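Lidded storage box

A lidded storage box is a plastic household container with a separate or hinged top, used for toys, craft supplies, medicines and other small things. Many have clip latches, and smaller ones often have a carrying handle. See-through walls are common, in clear or coloured plastic.

Makers such as Serkon and Muvo promote the see-through wall as a way of finding things without opening the lid. The claim is doubtful. Tinted plastic shows that something is inside, and sometimes the colour of a label, but seldom what the label says.

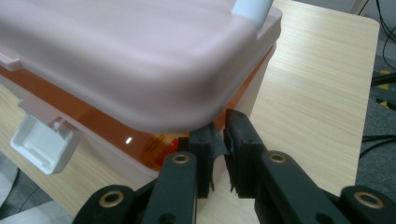 Latches attract similar claims. "Secure" is rarely defined, and a clip that holds on a shelf may not hold when a full box is lifted by its handle. Radwa Gaber, writing in the household guide Tadudia, advised carrying any loaded box with a hand underneath - advice missing from most packaging.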